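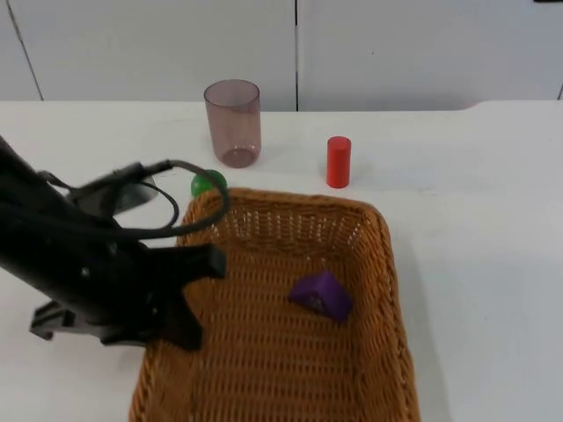 Wicker basket and a small green ball.

I have had the same doctor's office for years, and in September it closed. The letter gave us 16 days to pick a new one and said our records would be sent wherever we asked. I picked the clinic in Imbridge because it is on the bus line and I don't like to drive in the morning.

The first thing I learned is that a medical record is longer than you think. Mine came to 107 pages. I asked for a paper copy and they charged me for it, and I sat at the kitchen table on a Tuesday night and read the whole thing with a pencil.

Most of it is dull. Blood pressure, weight, blood pressure again. There is a page from when I cut my thumb on a can of peaches, and the note says "patient cheerful." I don't remember being cheerful. There is a form I signed about a flu shot that has somebody else's address on it, a street in Bedar, where I have never lived. I marked that one.

I also found an allergy I don't have. According to page 40-something I can't take penicillin. I have taken it at least twice with no trouble. My guess is that it got typed in at the hospital in Sarkby when I had my gallbladder out, since it shows up on every form after that and on none before. For years I have been getting the second-choice drug for sinus infections and wondering why my stomach hurt.

Getting it fixed took longer than I wanted. The old office said to ask the new office. The new office said they could only change what they had written themselves. In the end there was a form for it, called a request for amendment, and you have to fill one out for each mistake. I did two, the allergy and the address. The woman at the desk told me to keep copies, so I did. The new doctor also wants me to see an allergist before she takes penicillin off the list. That seems fair to me.

The bill from Sarkby was in there too, for $2,545, with the insurance part crossed out in pen. I paid that off in 18 payments and had forgotten all about it.

If you are changing doctors, ask for your records early and ask for all of them. The short version they offer is a summary, and mine had the wrong allergy on it and nothing to show where it came from. Bring a list of your medicines to the first visit even if they say they have it. Mine had one I quit years ago.

The allergist appointment is next month. The bus doesn't go out that way, so I will have to drive after all.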